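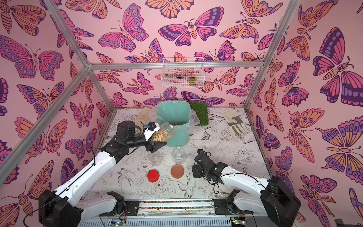 ## How do you teach a robot to pour?

I help teach robot arms at a workshop called Fonach, and my favorite job is showing them how to handle everyday stuff. Jars, lids, bottles, a bucket – things you might find in your own kitchen or garage!

Pouring sounds easy, right? You tip the jar and out come the chickpeas. But a robot arm doesn't know which way is "tip." It doesn't know that the open end of the jar has to point at the bucket, or that glass needs a careful grip.

So I show it. I sit at the controls and steer both arms myself, a bit like playing a video game with two joysticks (only slower, and with more chickpeas on the floor). When I turn my wrist, the robot turns its wrist. The computer remembers every little move.

## Why do it over and over?

One try isn't enough. I did this kind of pouring 192 times in February! Each time I change something small:

- the jar starts in a new spot
- the bucket moves a bit
- the lids get swapped around

If I always did it the same way, the robot would only learn that one way. Then you'd slide the bucket over and – oops.

## Try it at home

Grab a friend, a plastic cup and some dry beans. Your friend is the robot and keeps their eyes shut. You gently guide their hands to pick up the cup and pour the beans into a bowl. Do it 14 times, then let go and see if they can do it alone. Now move the bowl!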